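Home › Community Help › Laundry and Clothes
Orange printed stuff: how do you fold it, and can it share a wash?

Posted by Lakivetti62, Thu 20 November

So I've gone a bit overboard on orange this year. It started in May with one thing with black spots on it, sort of leopard style, and now I have orange with black flowers and leaves too, and I love all of it! My trouble is the laundry. I've been washing the orange on its own, which means tiny loads, and then when I fold it the slippery pieces slide out of shape before I get to the second sleeve.

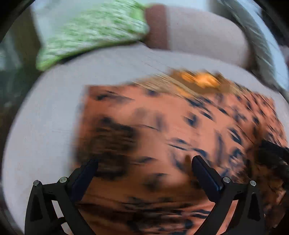 I do my folding in the bedroom, usually late, usually with the TV going (so yes, I could be paying more attention). What I want to know is whether I can throw the orange in with my dark stuff, and whether there's some trick to folding so it stays folded. My drawer is a mess by Wednesday every single week. I've tried rolling, and the rolls come undone as soon as I pull one out. The bed has a quilted top on it and I always end up with everything bunched in a heap in the middle of it, like so:

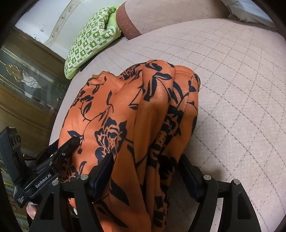
Meston
Check the care label first, but I'd wash orange with other warm colors, cold, inside out. Do a test on a hidden seam with a damp white cloth. If color comes off, keep washing it alone for a few more loads. For folding, lay it face down, smooth it out from the middle with your hands, sides in, then up in thirds. A hard table is way easier than a quilt.

Drevoria8
hang it up. problem solved

Ramanauskas
I'd hang the slippery ones too, on the felt kind of hangers. If you have to use the drawer, stand the folded things on edge in a shoebox (mine came with boots) and they hold each other up. Don't wash it with the darks, I did that with a yellow skirt and it went kind of khaki.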